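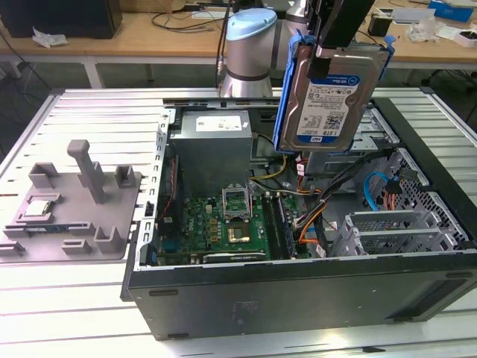 Week 4 Handout: Where Your Files Live, and How Long They Last

Last updated: 1/21/26

Welcome back, everyone, and a special hello to those of you who moved over from Wim Postma's section (the door by the stairs is still the quickest way in). This week we leave catalog cards and paper boxes behind for a while and get into the part of family archiving that people put off the longest, namely what to do with everything that's sitting on a computer.

1. Storage isn't the same as keeping

When we say a photo is "saved," we usually mean it's stored on one drive in one machine. A desktop hard drive keeps your files on spinning platters, and it may run happily for years and then stop on a morning when you had other plans. An archivist would say you've kept something only when there is more than one copy, you know where the copies are, and a person other than you could find and open them.

Please read the Bakker chapter again with this in mind. Karlijn Bakker spends a good many pages on the Peklow letters, 345 of them, scanned beautifully by a grandson and then left on a single computer for 11 years. I always find that chapter a bit painful, but it's a wonderful read, and her notes on naming the scans are the best I know.

2. The capacity question

Somebody asks every term how big a drive they need. Add up what you have first! Right-click your main photo folder, look at the size, and write it down. A drive marked 1 TB holds a thousand gigabytes, give or take how your computer likes to count, and most families in this course have come in well under that. Nelly Quispe's collection last March was 70 gigabytes, and that included her father's home movies.

3. Old computers in the closet

Please don't throw out an old desktop before you've thought about what's inside it. The computer may be no use to you any longer while the drive still reads perfectly well. If you aren't comfortable opening the case, a repair shop can take the drive out and copy the contents for you. Ask for the original drive back along with the copy, and put a paper label on it with the family name and the year you stopped using it.

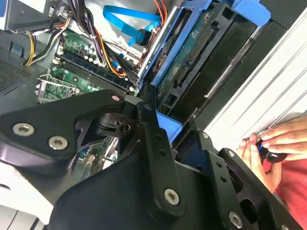 4. Before next time

Finish the inventory sheet, one line for each device, including phones and that camera card in the kitchen drawer. Choose 49 photos (yes, it's an odd number, it fits the contact sheet) and rename them by date and place, following Bakker's pattern. Amber Leemans has kindly offered to look over anyone's sheet during the break, so do bring it even if it's only half done.

Reading: Bakker, chapters 5 and 6. The Khan essay is optional, though I'm fond of it, and we'll come back to it when we do letters and diaries.

Questions about this handout: Wilma Van Rooij, Family Archives course | © Wilma Van Rooij | Back to top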